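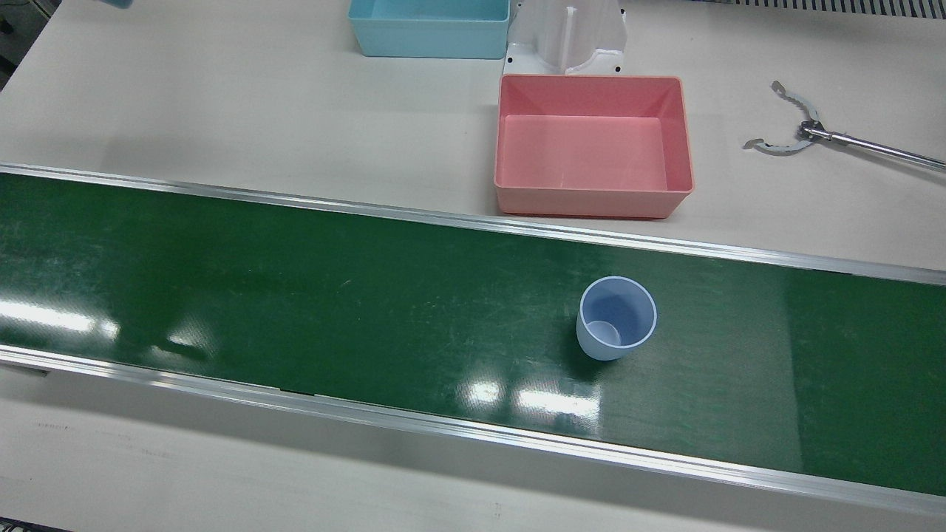 4. 仕分け作業の準備と手順

本章では、ベルトコンベヤを用いてプラスチック製食器(コップ、小鉢および小皿)をトレイに仕分ける際の準備、作業手順および終業時の手入れについて定めます。設置および電源の接続については第3章を参照してください。第3章の点検が完了していない場合は、本章の作業を開始しないでください。

4.1 用意するもの

・ベルトコンベヤ本体(緑色ベルト、アルミレール付き)
・仕分け用トレイ 2枚(ピンク色・大、水色)
・仕分け対象の食器
・乾いた柔らかい布
・中性洗剤

トレイは、ピンク色のものをコップ用、水色のものを小鉢および小皿用とします。施設の都合により割り当てを変更する場合は、変更内容を作業台の見やすい位置に掲示し、作業に従事する全員に周知してください。

4.2 作業台の準備

(1)作業台の上面を乾いた布で拭き、水分および油分を取り除きます。

(2)コンベヤが作業台に安定して載っていることを確認します。手前側のレールを軽く押し、がたつきがある場合は、第3章の手順に従って脚部を調整してください。

(3)ベルトの表面を目視で点検します。細かな擦り傷は使用に差し支えありません。切れ、めくれ、または端部のほつれが認められる場合は使用を中止し、Ustavisサービス窓口に連絡してください。

(4)コップ用のトレイを、ベルトの奥側、レールのすぐ後ろに置きます。トレイの縁がレールに乗り上げないようにしてください。

(5)小鉢および小皿用のトレイを、さらにその奥に置きます。

(6)両方のトレイが空であることを確認します。前回の食器が残っているときは、すべて取り出してから次の手順に進みます。

注記:照明の直下では、ベルト表面に光が反射し、水滴や汚れを見落とすことがあります。点検の際は、見る角度を変えて全面を確認してください。

4.3 食器の載せ方

(1)コップは、口を上に向け、底面全体がベルトに接するように置きます。

(2)コップはベルトの幅の中央付近に置きます。レールに接した状態で搬送すると、転倒や擦れの原因になります。

(3)食器は1個ずつ載せ、前後の間隔を50 cm以上あけます。重ねたコップをそのまま載せないでください。

(4)小鉢および小皿も同様に、底面を下にして置きます。

(5)水滴が付着している食器は、布で拭き取ってから載せます。

注意:ガラス製、陶製および金属製の食器は、本章の作業の対象外です。プラスチック製であっても、ひび、欠けまたは著しい変形のあるものは載せず、別に保管してください。

4.4 運転と仕分け

(1)周囲の作業者に声をかけ、ベルト上に工具、布その他の物がないことを確認します。

(2)操作盤の速度つまみを「2」に合わせ、始動ボタンを押します。

(3)ベルトが一定の速度で動いていることを確認したのち、最初の食器を載せます。

(4)コップはピンク色のトレイに、小鉢および小皿は水色のトレイに移します。トレイの内側では食器を傾けず、底面を下にして並べます。

(5)トレイ1枚に収める食器は、最大7個とします。この数に達したときは停止ボタンを押し、ベルトが完全に止まってからトレイを交換してください。

(6)食器が転倒した場合は、ベルトを停止させてから起こします。

警告:運転中は、ベルトとレールの間に指、袖口、手袋の端または名札のひもを近づけないでください。巻き込まれてけがをするおそれがあります。異音または異臭が生じたときは、ただちに非常停止ボタンを押し、電源プラグを抜いてください。

4.5 作業終了後の手入れ

(1)停止ボタンを押し、主電源を切ったうえで、電源プラグを抜きます。

(2)ベルト上に残った食器を取り除き、トレイを所定の棚に戻します。

(3)薄めた中性洗剤を含ませ、固く絞った布でベルト表面を拭きます。続いて乾いた布で拭き、洗剤分および水分を残さないようにします。

(4)レールの表面と、レール下部と作業台の間のすき間を清掃します。このすき間には細かなごみがたまりやすいため、柔らかい刷毛の使用を推奨します。

(5)トレイは流水で洗い、内壁および底面を十分に乾燥させます。

注記:研磨剤入りの洗剤、金属たわし、シンナーおよび漂白剤は使用しないでください。ベルトの光沢が失われ、食器が滑りやすくなる、または汚れが付着しやすくなることがあります。

4.6 こんなときは

コップが搬送中に回転する、または倒れる
ベルト表面がぬれていないか確認してください。改善しない場合は、コップの底面の変形を調べ、変形したものを取り除きます。

コップが片側のレールに寄っていく
載せる位置を確認し、ベルトの中央付近に置き直してください。置き直しても同じ側に寄るときは、ベルトの張りの調整が必要です。第6章「ベルトの調整」を参照してください。

トレイの位置が作業中にずれる
作業台およびトレイの底面の水分を拭き取ってください。別売の滑り止めシート(Trenari製)を使用することもできます。

ベルトが動かない
電源プラグ、主電源および非常停止ボタンの状態を順に確認してください。いずれにも異常がない場合は、本体を分解せず、Ustavisサービス窓口に点検を依頼してください。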